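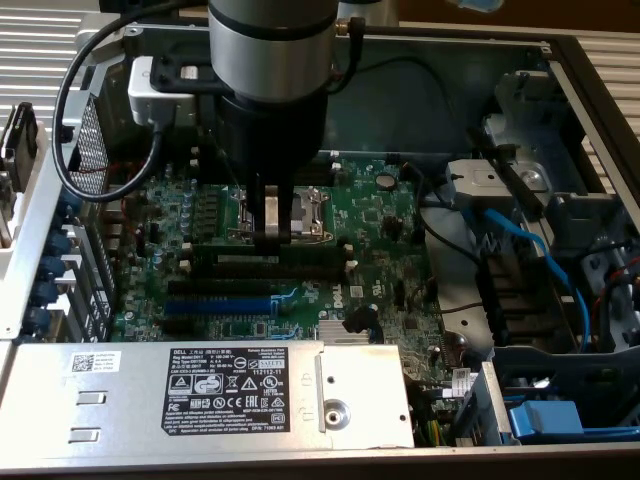
The Jarnden computer swap is back in March, and we couldn't be happier! Last fall's swap packed the old Travari building on Mill Street from the minute the doors opened, and 19 desktops went home with new owners before lunch. Add the keyboards, the speakers and one very heavy laser printer (good luck to whoever has the stairs) and it was easily our best one yet.

The basics haven't changed. Bring what you don't use anymore, take what you can use, and pay nothing unless you pick something from the tested table, where every complete desktop is $20. Doors open at 10 in the morning. If you're dropping things off, come to the side entrance from 8 on and there will be carts waiting – last time people were carrying monitors two blocks, and we felt terrible about it.

A word on what we love to see: desktops of almost any age, memory sticks, graphics cards, power cords (never enough power cords), flat monitors, wired mice. Please leave tube TVs, microwaves and swollen laptop batteries out of it. The county drop-off on Surdu Road takes all of those.

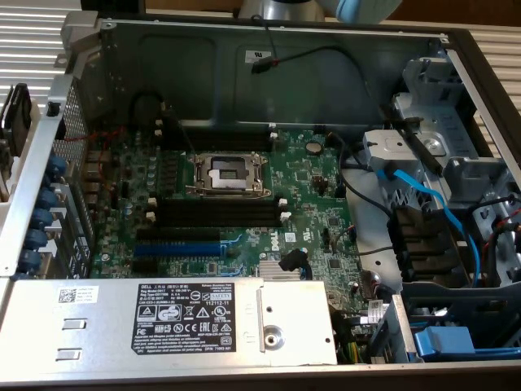
Do I have to wipe my hard drive before I bring a computer in?

Please do if you know how, and if you don't, just tell us at the door and we'll pull the drive out and hand it back to you on the spot.

We're also bringing back the parts bins, which were such a hit that people were still digging through them while we folded the tables. Skimach, the hobby shop next to the bakery, is lending us its big sorting trays this time, so memory will be in one place, cables in another, and screws in little cups by size. It's a small thing and I'm absurdly excited about it. There's something great about finding the exact stick you need for a machine you'd nearly given up on, and then standing around talking to the person who dropped it off.

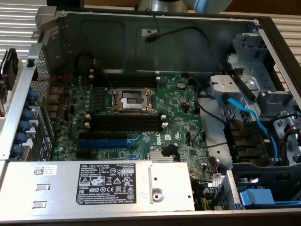
Dell desktop with the side panel off.

If you'd rather learn than shop, the back tables are for you. Bring a machine that's slow or won't start, and sit down with someone who likes that kind of puzzle. Kids are very welcome, and there's a pile of dead keyboards they can take apart to their hearts' content.
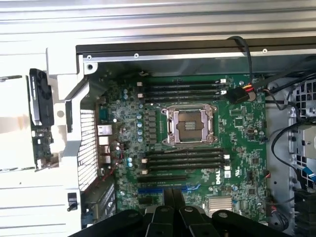
Vaida Kairys wrote in to say that her tested-table computer from last fall is still running beautifully, that her whole family now fights over it, and that she'd like us to put out more chairs this time. More chairs are coming, Vaida!

Coffee is on from the time the doors open, and the bakery has promised cinnamon rolls again. Parking is free behind the building.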